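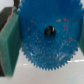
From: Teresa Pawłowska
To: palska-bench list
Date: April 2, 2025
Subject: Re: Re: second arm, and what we can stop paying for

Relu Ardeleanu wrote:

> Zbigniew tells me the equipment request closes in 16 days and that
> so far it consists of the word "arm" and a question mark. Could
> whoever wants a second arm for gear assembly please say what else
> has to be bought with it? Last December we bought a conveyor and
> discovered the legs were an option. I would like to have all the
> legs this time.
>
> Also, does the blue gear really need its own line in the budget?
> Relu

Relu,

All the legs, as requested. I went through this with Kazimiera, who has the Brernero quote, and with Wojciech, who has opinions about the Brernero quote. The order below is the order in which I'd fight for things.

1. The arm. Brernero still wants us to take the long-reach one. We don't need reach, unless the plan is to have it get its own coffee. The parts all live within one short swing of each other, and the small model does that. Kazimiera has asked for it to be quoted again without the training package, which we have now paid for twice and attended once.

2. Gripper pads. The quote has a single pair, and pads wear out. I want 6 spare pairs, from Adley if they'll sell to us without a phone call. The big gear gets held upright between the pads by its sides, teeth and all, and that isn't a kind life for anything soft. Please put them under consumables so we don't have to tag each one as an asset, as we did with the mop.

3. Parts to practice on. Yes, Relu, the blue gear needs its own line. Have a look at the face of it before you cross it out. The speckles don't bother me, but I'd like a clean one to compare against when a run goes bad and everybody blames the paint. One new blue gear and one new red one. Green can wait.
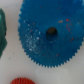 4. A fixture plate. We keep planning as if pins and holes stay where the drawing says they are. Gil can machine a spare plate for 300, which includes delivery and excludes Gil's remarks about our drawing. If we run two arms against one plate we've bought a very expensive queue.

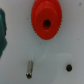
Red part with its toothed collar, the short metal pin, and the dark hole to the right.

5. Floor space and power. It costs nothing according to the form, so the form doesn't ask. The second arm wants its own circuit and the electrician wants 7 weeks' notice. Zbigniew, could you book him before the request is approved? He's easier to cancel than to get.

What I left out: the vision upgrade, the tool changer, and the stand with the company logo on it. Wojciech would like it recorded that he wanted the tool changer. It's recorded.

Numbers for 1 and 2 will follow when Kazimiera hears back. If anyone wants to add a line, reply here and not on the spreadsheet, where two of us have been overwriting each other since lunch.

Teresa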